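Um caixote cinzento e um braço à procura de onde agarrar

27 de fevereiro de 2023 | Por Lucero Marulanda

Pesquisar neste site... Pesquisar Limpar

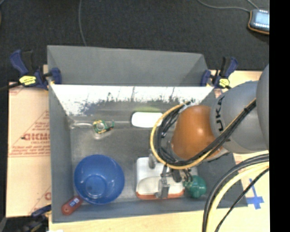

Última modificação desta página: 27/02, 11h30

O laboratório de manipulação da Brernine ocupa o rés do chão de um edifício que também aloja a oficina de moldes. No dia aberto, a entrada fez-se por turnos de 11 pessoas, com uma apresentação curta no corredor e o resto do tempo junto à célula. O programa indicava quatro postos. O mais concorrido foi o de recolha de objetos soltos, identificado na porta como Melix.

A célula Melix trabalha com um braço KUKA, um caixote cinzento fixado com grampos a uma base de madeira clara e um conjunto de objetos domésticos que muda de turno para turno. A tarefa enuncia-se numa frase: retirar tudo o que está no caixote, uma peça de cada vez, sem modelo prévio de nenhuma delas. O sistema não recebe desenhos CAD nem pesos. Recebe uma leitura da superfície visível e tem de propor um ponto de preensão, uma orientação para os dedos e uma trajetória de aproximação que não toque nas paredes.

No turno a que assisti, a taça azul estava no canto, de boca para cima, e o braço desceu sobre um recipiente branco com o bordo inferior alaranjado, encostado quase a um objeto redondo verde-escuro. É uma escolha discutível. O vizinho redondo limita a abertura dos dedos desse lado, e o planeador atribui uma penalização a qualquer preensão com folga lateral reduzida. Segundo a equipa, a penalização é compensada pela pontuação das faces paralelas, que dão apoio estável a uma garra de dedos rígidos. A taça, apesar do tamanho, obriga a pegar pelo rebordo.

O material transparente continua a ser o caso difícil. Uma peça de plástico límpido sobre fundo cinzento devolve pouca informação de profundidade, e o contorno confunde-se com o chão do caixote. O que ajuda é o que a peça traz agarrado: uma cinta verde e amarela, neste caso, dá ao algoritmo uma zona de textura. O risco é o sistema tratar a cinta como se fosse o objeto inteiro e fechar os dedos fora do centro de massa. O problema oposto surge com as superfícies brancas sob luz forte. Ao fundo do caixote, um objeto branco de cantos arredondados perdia todo o detalhe na imagem.

O conjunto de ensaio reúne 2654 tentativas registadas desde dezembro. Cada registo guarda a leitura inicial, a preensão proposta, as forças medidas durante o fecho e o resultado, classificado por um operador. A classificação manual é lenta e a equipa admite divergências entre operadores nos casos em que a peça sobe mas escorrega antes do depósito. O critério em vigor exige que o objeto permaneça na garra até à zona de largada.

A passagem dos cabos mereceu mais perguntas do que o algoritmo. No braço da Melix correm por fora, num feixe preto acompanhado por uma mangueira amarela que contorna a junta, presos com abraçadeiras. A solução facilita a troca de ferramenta e a inspeção, mas restringe a rotação dos últimos eixos: o planeador trabalha com limites angulares mais apertados do que os mecânicos, e algumas preensões geometricamente válidas são recusadas por esse motivo. Um visitante da área da embalagem perguntou por que razão não se usava passagem interna. A resposta foi que a garra muda com demasiada frequência.

Nos outros postos havia menos para ver em movimento. A Thân mostrava software de calibração, com um ecrã e um alvo impresso. A Plutton levou um alimentador de peças pequenas, parado durante o nosso turno à espera de um sensor. O quarto posto era de segurança funcional e consistia numa sessão de 30 minutos sobre zonas de velocidade reduzida - útil para quem tem de escrever a análise de risco, longa para os restantes.

Fica por responder a questão do ritmo. A célula espera, entre ciclos, que uma nova leitura seja feita com o braço fora do campo de visão, e essa espera pesa no tempo total. A equipa está a testar a leitura antecipada, feita enquanto a peça anterior é transportada. A versão de ensaio corre num segundo computador e ainda não comanda o braço. As inscrições para a próxima visita abrem na receção do edifício.

19 partilhas | 4 comentários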